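How to Store Soft Hats and Scarves in One Basket

Summer hats take up more room than they should, and most closets have no good place for them. A plastic basket works well. Use one with holes in the sides so air can get through, and a thick rim you can grip with one hand. Ours is a light gray one from Wiltier.

Start by shaking out each hat and brushing off any sand. If a brim is damp, let it dry flat overnight.

Put the thin fabrics in first. Fold scarves and bandanas into squares and set them against one side of the basket. Tuck in any cords or ties so they don't catch on the rim.

Next, add the hat. A floppy brim doesn't need to lie flat. Stand the hat on its edge beside the scarves and let the crown fold in on itself.
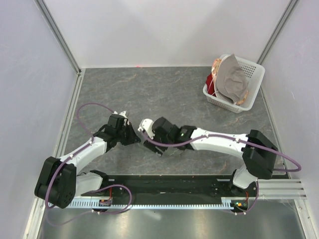

Gray hat on the left side of the basket, with the patterned and red fabrics tucked in next to it. The right side is still free.

Leave the other half open until the hat is settled. That space can hold a second hat or a pair of rolled beach towels. Don't press anything down on the brim. A crease left in from July can be hard to steam out by spring.

Straw hats and stiff felt hats should not go in a basket like this. Keep them in a box or on a peg.

Comments

I do this with winter hats too. The knit ones go on the bottom.

Does the Raptis basket work? Mine is 22 inches long and has no holes.

Mine held 3 hats, but the brims got wavy. Went back to two.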